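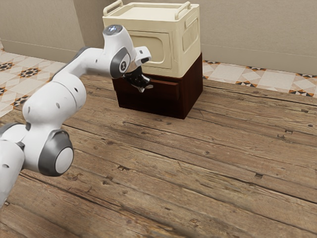
A two-tiered storage unit on a weathered plank floor.

Old boards, new loads

Timber floors in converted warehouses were laid to carry sacks and barrels, and the weight was spread across the whole bay. Domestic storage works differently. A full bookcase puts its load through four small feet, often close to a wall, and the boards beneath may have been drying and shrinking for a century.

Ka-ming Hsu, a surveyor who has inspected 32 flats in the Kevholm district, starts with the joists. The direction of the nail lines shows which way they run. A heavy unit should stand across them, so that its weight falls on at least two. Where it has to stand parallel, a bearer under the feet will pass the load to the next joist along.

Moisture comes second. Readings are taken with a pin meter at both ends of a board and once in the middle. A difference of more than 4 percentage points along one board usually means a leak or a blocked air brick, and the cause should be found before any repair is made.

Surface wear is less serious than it looks. Grey, raised grain is confined to the top layer and can be left alone if the board does not flex. At Mancuso House, Jhair Valderrama's joinery firm lifted 143 boards last August and put most of them back with the worn face up. Those with split ends were trimmed to the nearest joist and made good with timber from the same building.

Gaps of up to 2 mm were left unfilled to allow for movement in winter.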